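Subject: Re: [okton-manip] per-camera dropout on the cabinet task
From: Aled Probert
To: okton-manip list

Idris Pritchard wrote:

> I read the Okton notes on per-camera dropout and tried to repeat the
> result on our setup at Flindby. No luck so far. I drop the head view or
> the wrist view at random during training, one or the other, never both,
> and the policy comes out slightly worse than the baseline with all
> cameras on. Two questions.
>
> 1. Do you drop the view for a single step or for a whole chunk?
>
> 2. Do you zero the image or replace the features? I zero the image
> before the encoder, which I took to be what the notes say.
>
> Also, which task did the gain show up on? The notes only give an
> average, and I would like to know if it is the sliding door that
> carries it.
>
> Idris

Idris,

Short answers first. We drop for the whole action chunk, and we replace the features after the encoder with a learned token, one token per camera. The notes are wrong on the second point. They were written for an older branch where we did zero the image, and that branch did not beat the baseline for us either. I will fix the text this week.

The reason zeroing hurts, as far as we can tell, is the normalization in the encoder. A black image does not come out as "no information". It comes out as a fairly strong and very constant feature vector, and the policy learns to key on it. With a learned token the transformer can simply give it low attention. We checked the attention weights on the Stindstead checkpoint and they do drop on masked views, though I would not lean on that too hard as evidence.

On the chunk question: per-step dropout makes the mask flicker inside a chunk, and the action head averages over it. You get smooth motion and not much else. Per-chunk is the setting that made a difference.

Now the task. The sliding door does carry most of it. The setup is a wooden cabinet on the white table with a ribbed glass door and two white handles. One arm has to get at a handle, move the door, and then reach into the open side. The head camera is good for finding the cabinet and bad for the last bit of the reach, when the gripper itself covers part of what you want to see. The ribbed glass makes it worse, as anything behind it is a blur.
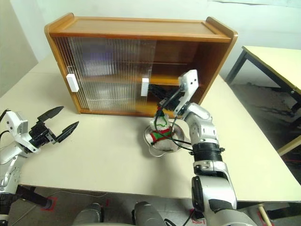
The baseline leans on the head view all the way through. If you mask the head view at test time once the gripper is close to the handle, the baseline falls apart, and if you mask the wrist view at the same point it hardly changes. So it was never using the wrist camera for the part where the wrist camera is the better one. That is the failure the dropout is meant to fix.

Results for the door, 80 demonstrations, 35 rollouts per policy, cabinet shifted by hand between rollouts:

 all cameras, no dropout: 43 percent
 zeroed image, per step: no better than baseline
 learned token, per chunk: 80 percent

I know 35 rollouts is thin. The three rows were interleaved, so drift in the lighting or the gripper calibration should hit them equally. What I do not have is more than one training seed for the middle row. The top and bottom rows have four each, and the rollouts were run on the seed with the lowest validation loss.

The bottle task gains much less. We use a translucent plastic bottle with a wide lid and a printed paper label, picked up upright between the fingers. Both policies get the grasp most of the time, and where they differ is in placing it afterward. In the wrist view the bottle takes up the middle of the picture once it is held, so there is not much table left to look at, and for the placing part the head camera is the one that matters. Dropping the head view during that phase costs you something. We ended up lowering the head dropout rate for this task, which I admit is tuning.

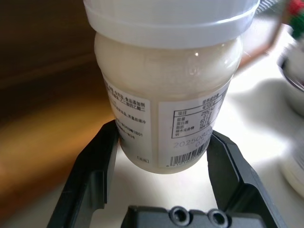 Fig. 2. Wrist camera with the bottle held between the fingers.

A couple of things I would check on your side before you retrain.

Look at where your crops fall. Salameh's loader crops all views with the same random offset, and on the wrist view that can take off the fingertips. For us the fingertips need to be in every crop or the wrist features are not worth much. We turned random crop off for the wrist camera and kept it for the head. The right place is in the config, under the per-view transforms, and you have to set it twice as the validation loader reads its own copy.

Check that the token is actually getting gradients. In the first version of my code it was created after the optimizer and never moved from its init. The loss curve looked fine. I only found it when I printed the norm at two checkpoints and got the same number.

Do not judge it on validation loss at all. The dropout policy is worse on validation loss for the whole of training, in every run we have, and better on the robot. If you stopped early on that basis, that could be all of your difference.

I have not tried a schedule, where the dropout rate depends on how far along the episode is. It seems the obvious next step given the bottle result, but it needs a phase signal, and I would like to avoid hand labels. One option is to use the gripper opening as a rough stand-in. If you have cycles at Flindby to try that on your data I would be glad to see it. We are tied up with the two-arm runs until October.

The branch is token-mask on the Stindstead repository. Use the head of the branch, the tagged version still has the optimizer bug in it.

Could you send me the success counts per cabinet position if you kept them? An average over positions hid a lot in our case - the left end of the table was far worse than the rest for the baseline, and I am curious if you see the same.

Aled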